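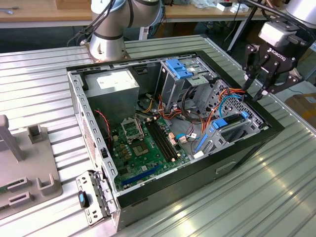 Ticket 2548, Hastelstead front desk. Invoices from Buvomik printing with wrong date again, every time the pc gets unplugged overnight. Clock goes back years, then login to the mail server fails too. Same board type on the bench, both memory slots empty, so no help for testing sticks. Swapped the coin battery on the desk machine, set time by hand. Held for 12 hours, then off again.

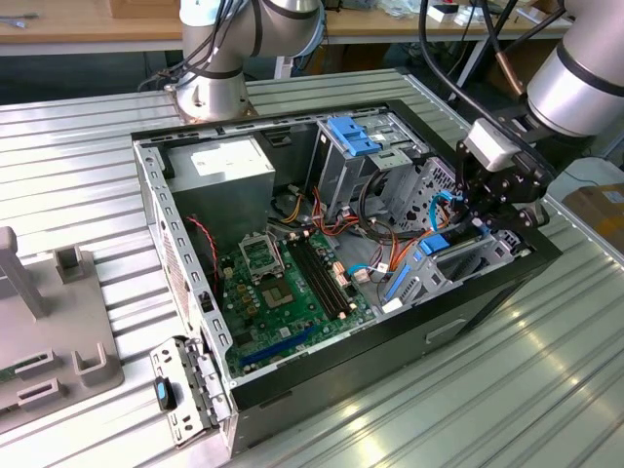

Case on its side, panel off, drive cage with blue latch upper right.

Tried time sync next. Server name in settings was still the old Hafstein one, dead since June. Changed it. Sync gives error after 29 seconds, firewal maybe?
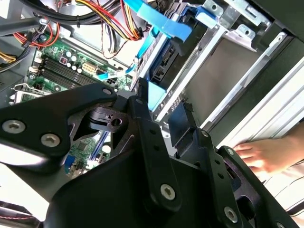 Snædís Steinarsdóttir: Port is blocked on the guest network. Is the front desk plugged into the right wall socket? We had that at Piltska too.

It wasn't. Moved cable, sync ok first try. 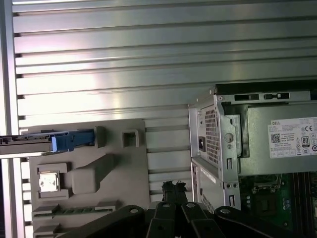
Still to do
Reprint 100 invoices w/ correct date. Label teh wall sockets. Leave open till Buvomik confirms.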